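Flonineck workshop members finish two-arm kitchen build

FLONINECK – Members of the Jarley shared workshop have completed a two-arm robot setup for handling food at a table, the workshop announced in June.

The build was led by Lutz Heitmann and Raghda Sayegh, who put in most of their evenings over the winter. It uses two robot arms with parallel grippers, one of them fitted with a small camera at the wrist. Parts cost the group $2,676, of which $1,203 came from members and the rest from Smadi, a local hardware supplier.

"We wanted a job that rigid grippers are bad at," said Heitmann. "Fruit is soft and slippery and every piece is a different shape. A wooden block doesn't teach you much."

Members have logged 200 practice runs so far, all of them with cut fruit, plates and a cutting board. Sayegh rewrote the grip settings 12 times before she was satisfied with them. The cables still need tidying – a job the group plans to take on next.

Ruba Zein, who runs the workshop's evening program, said the arms will stay on their bench and can be booked by any member who has done the safety session. Drawings for the finger pads and the wiring list will be kept in the workshop's shared folder.

The workshop is open to new members. Contact Rawan Twal at the Jarley front desk, mornings until 11.
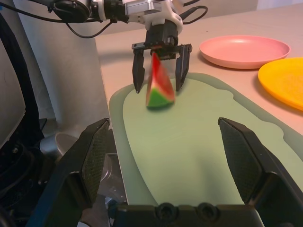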